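Felholm Robotics Club: Simulation Gallery

The simulation group at Felholm meets in the computer room and works on grasping tasks before anything is tried on the club arm. Margareta Onu built the room model, and Mircea Surdu wrote the grasp script. Each task gets 200 runs with the start position shifted a little every time.

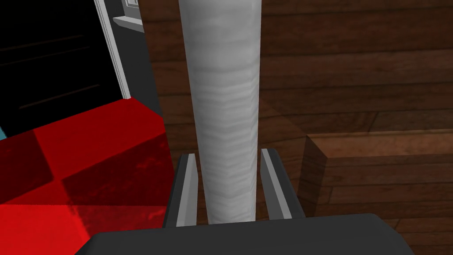 White cylinder between the gripper fingers, seen from above. Simulator view, run 80.

Runs are logged by Zamfira Lazăr, and members can ask her for the files. The next set of pictures goes up in October, when the group starts on the stacking task.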